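Kourkoulas Building Flooring Trial, third report to the grant office

We are three months in and I am still not convinced. The Sesent finish was sold to us on the claim that it would cut floor care hours by 70 percent. So far the logs show 30, and most of that came in the first month, when the ground floor was closed for painting and had hardly any foot traffic. Take that month out and I can't say the saving is real.

Stains are the other sore point. The supplier's rep blames our old mop heads. Maybe so – but we swapped those in July and the complaints kept coming. 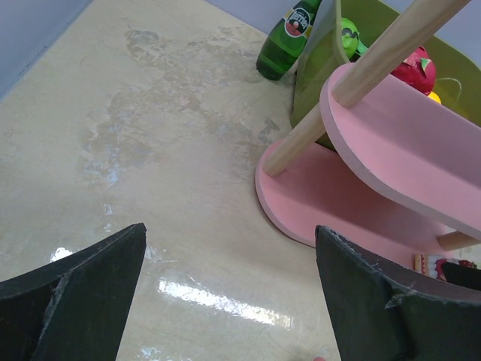
Chiharu Wada reads the same logs differently and told me the crew had never been trained on the new cleaner, so the hours prove very little either way. She wants 4 more weeks before anyone decides. I agree the training was thin. I don't agree that it explains the whole gap, and the supplier had plenty of time to bring it up.

Spending is on budget. The second payment to Bremenico is on hold until they answer our questions on recoating, which their quote skips over. Dirceu Falcão has asked them twice.

Next period: one training session, hours logged by room instead of by floor, and a price from Clillik for plain wax. I would not fund the upper floors yet.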